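Posted 14th March by slow_convoy
Re: Re: the Honuvard patrol boats

An earlier message in this thread said:

> I don't see why everybody is so worked up about the patrol boat
> order. Honuvard needs hulls in the water, Pirzada can build
> them, and the price looks fair to me. The neighbors have been
> adding ships for years and we've been adding press releases.
> If the new boats can sit in the Lesta strait and be seen
> sitting there, that's most of the job done. Crews can be
> sorted out later. They always are.

OK, I've been reading along quietly since the order was announced, and this is the one that got me typing (sorry in advance for the length).

I agree with more of this than you'd think. The old boats are in rough shape, and I've never met anyone in this debate who wants to keep them going. Pirzada is a decent yard too. My complaint is with that second-to-last sentence, the one about crews getting sorted out later, because I can't remember a time when they were!

Go back to the last order. The ministry bought the boats first and then spent 11 years trying to fill them. They borrowed sailors from the survey ships, then they borrowed from the training school, and that meant the training school turned out fewer sailors, and round it went. At one point the base at Bitholm had a perfectly good boat tied up for a whole season while its engineers were off keeping a different one running. It still showed up as available in the annual white paper, of course. I used to go through those tables with a pencil and I got pretty grumpy doing it.

So now we have 17 new boats on the way, and the budget paper gives you lots of lovely detail on the hulls and the radars, and then one paragraph on people. One! It says recruiting is "expected to reach 95 percent of target," and it never tells you what the target is. Is that the number needed to man the boats we've got, or the boats we're getting? Those are very different numbers. I wrote to the ministry's public office to ask and got back a nice letter thanking me for my interest in national defense.

Then there's the question of what the boats are for. People on this list talk about the Lesta strait as if it were one problem. I'd say it's at least a couple of problems stuck together. There's the everyday stuff – fishing disputes, smuggling, somebody's anchor dragging over a cable – and a patrol boat is great for all that. Then there's the thing people are really scared of, a neighbor deciding one morning that the shipping lane is closed. A patrol boat with a deck gun doesn't change anybody's mind about that. It might even make things worse if it's out there by itself with a young skipper and vague orders.

I'm not saying don't buy them. I'd just like the minister to stand up in parliament and say which of those jobs the money is buying. We got close last July, when the opposition asked for a written answer on rules of engagement, and then the session ended and the whole thing dropped off the calendar. As far as I can tell it hasn't come back.

On cost, the message above calls the price fair. Maybe so, for the hulls. The figure I keep chewing on is the almost 90 million set aside for "through-life support," which sounds like a lot until you remember it has to cover spares, dockings, fuel and the pier work at Bitholm. The pier work alone went over last time. If it goes over again, guess what gets squeezed? Sea days. It's always sea days, because you can cut them quietly and the boats still look terrific in the harbor.

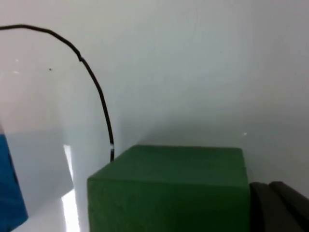 Another list member sent me a note off-list, and said I could pass it along, arguing that I've got the order of things backwards: young people don't sign up to serve on rust buckets, so new boats are the recruiting plan, and Honuvard will never fill its berths until it has something worth sailing in. The same note says pay matters less than I make out and that housing at Bitholm matters a whole lot more.

I think that's a fair hit, and I'd missed the housing part completely. I had a look at what rents near the base are like now and, wow, I wouldn't move there on a junior rating's pay either. But that's an argument for putting housing in the same bill as the boats, and it isn't in there. I checked the annexes twice.

If anybody has a copy of the Pirzada delivery schedule that's newer than the one in the list archive, could you post it? The one I have still shows the first boat arriving before the pier is finished, and I'd like to know if that's been fixed or if they plan to park it over at Lesta for the winter.

slow_convoy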